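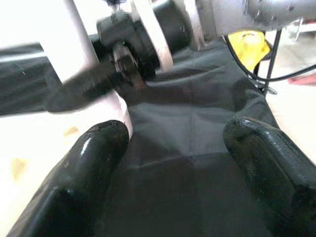
Dark cloth sagging in the middle, white rod and bracket over it

Haldale three-leg table, tubes or base first?
Small Furniture and Flat Pack > Assembly

wattle_shed
April 4, 2024
Hi all, long time reader from Dungate. I've finally got stuck into the Haldale side table Mum passed on to me and I'm arguing with the instruction sheet. It wants the tubes screwed to the top first and the base pushed on last, all three corners at once. Tried it that way for an entire evening and by the time the third one lines up the first has popped out again. So I'm going base first, with the moulded bit lying flat and the tubes going in from above. Has anyone done it like that and lived to put a lamp on it? Also keen to hear what people work on. I've got charcoal cloth down and I'm not sold on it.

BarrieBuilds
Base first, always. I've done two of these for the kids' rooms and never once followed the sheet. The sheet is a disgrace!
On the cloth, get rid of it. Any small screw that lands on charcoal fabric is gone. Yours has a hollow in the middle too and everything you drop is going to head straight for it. I use an old cream bath mat.

tinlid72
Disagree about the cloth. White plastic marks if you so much as look at it, and a dark cloth shows you the bits of moulding flash you've trimmed off. Just pull it tight and clip it under the edge of the bench. The hem hanging over like that is what lets it creep.

BarrieBuilds
Or use a bath mat.

tinlid72
I'm not putting a bath mat on my workbench, mate.

wattle_shed
Ha, okay, cloth stays for now but I'll clip it. One more question while you're both here, and it's about hardware. 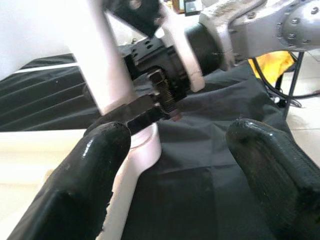

Nuts are my weak spot, I either leave them finger tight or I go mad and strip something. The spanner I own is an adjustable one from Gilevitz with jaws like a crocodile and it rounds off anything small. How tight do people go on a hex nut with plastic nearby? On that black bolt in the middle the thread is fine enough that I'd expect it to go from snug to ruined in no time, and I'd like the same rule for the little ones under the tabletop.

quiltsandplanks
Finger tight, then a quarter turn, then walk away and have a cuppa. If it's still snug when you come back, leave it alone. And please buy a proper socket, the adjustable is the problem there more than you are. I paid $4 for a single one at the Liapis clearance and it's done every flat pack in the house.

tinlid72
A quarter turn is too much on fine thread, I reckon. I stop at the first bit of resistance and put a dab of threadlock on.

quiltsandplanks
Threadlock near plastic? Some of them craze it. I wouldn't, but it's your table.

wattle_shed
Right, I've written out my order so you can all pick holes in it.

1. Base down flat, ribbed side up, sockets facing the ceiling. Wipe out the sockets with a dry rag and run a finger around the inside for any leftover flash.

2. First tube into one corner, straight down, with a bit of a twist. Leave it standing and check it from two sides before bringing in the next one.
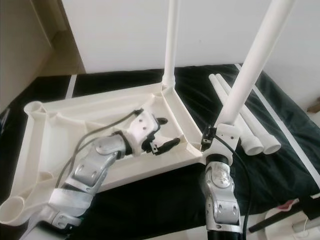

3. Remaining tubes, one corner at a time. No mallet until they're all started.

4. Flip the top over onto the cloth, mark where the tubes land, and only then put the screws in.

BarrieBuilds
Looks good, except I'd swap the mallet for your own body weight and a folded towel. The ribs are stiff but the socket walls aren't all that thick, and I split one last November being impatient. The replacement base took 4 weeks.

tinlid72
Agree with Barrie for once. Don't clean the sockets with anything wet either.

quiltsandplanks
Do the top before you bring any other corners up to full depth! With a little play left in the tubes you can nudge them to meet the holes. Once they're fully home they go where they like.

BarrieBuilds
No way, seat them first. Otherwise the whole thing leans and you're chasing it forever.

quiltsandplanks
Mine doesn't lean.

wattle_shed
I'll try it with the play left in and seat them after. If it leans I'm blaming quilts. Does anyone know if Haldale sells the rubber feet separately? There weren't any in the bag.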